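What Is a Bin For?
By Hanane Morsy
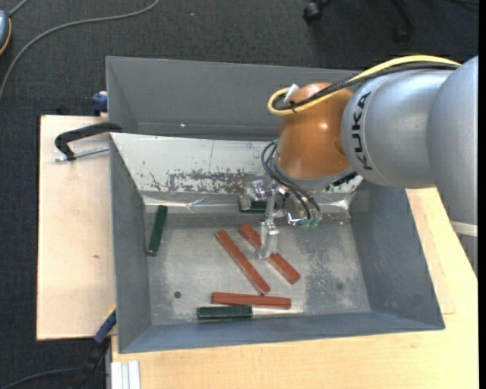 A big gray metal bin. The walls are high and they slope.

A bin is a box with an open top. People use bins to keep loose things together. Your toy box at home is a kind of bin, and so is a sandbox.

Bins in factories are often made of metal. Metal is strong. If you drop a heavy bar into a cardboard box, the box may rip. A metal bin might get a scratch, but it will still hold the bar.

Look at the walls of the bin in the picture. They are not all the same height. The back wall is tall and the front wall is low. The right wall leans outward. Sloping walls can help in two ways. Round things that land on a slope tend to roll down to the floor of the bin, and a bin that is wide at the top is easier to reach into.

There are red bars in this bin. Did you find them?

Now look at the white panel. It is scratched, and part of it is flaking. Clear tape runs along its lower edge. The gray floor has dark stains on it. Metal and paint get marks like these when they are used a lot.

How much can a bin hold? It depends on the size of the bin and what goes inside. At the Dellon parts shop in Ivthorpe, one bin can hold 400 pounds of bolts. The same bin full of foam blocks would weigh much less, even though it looks just as full.

Try it at home
You need 2 bowls, one with steep sides and one with sides that slope out. Drop a marble against the side of each bowl. Watch where it goes. Which bowl is easier to get the marble out of?

Words to know
Slope: a surface that leans
Panel: a flat piece that covers something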